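October, gripper 2, hand-held unit

Started 9.30. Hòa Mai said the left jaw was slow to come back after closing, so I had the unit on the bench first. Pivot screw on that side had been done up too tight. Backed it off a quarter turn, put a dab of threadlock on it and left it half an hour. Both jaws now open to the stop without help.

Pads: the old pair had gone shiny at the tips and slipped on plastic film. Fitted new blue ones from the Ornico box. Clean the jaw faces with alcohol before sticking them down, otherwise the corners lift. Last set did nearly 3442 closes by the counter in Fakir.

Opening measured 31 mm at first, spec on our sheet is 30. Reset zero with the jaws fully shut and it read right on the second go.

Then over to the table-clearing job to try it on rubbish: cans, wrappers, a plastic bag. Jaws wide open before going in for the pile.
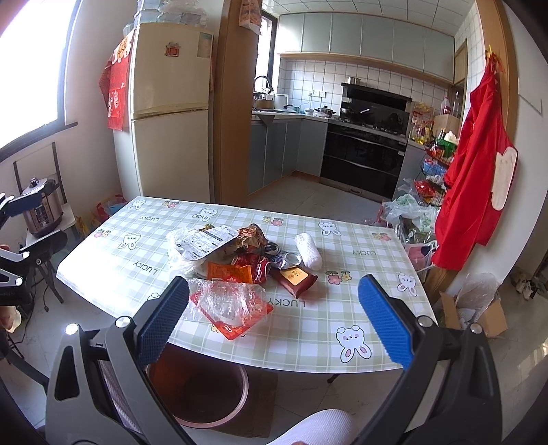 Thin crinkly wrapping is the thing to watch with new pads. Go in low and close slowly. Check the strap as well, mine had worked loose by lunch.

To do: order more pads, ask Abundio Ventura for the small torque driver back, copy the new zero into the Cullthorpe sheet.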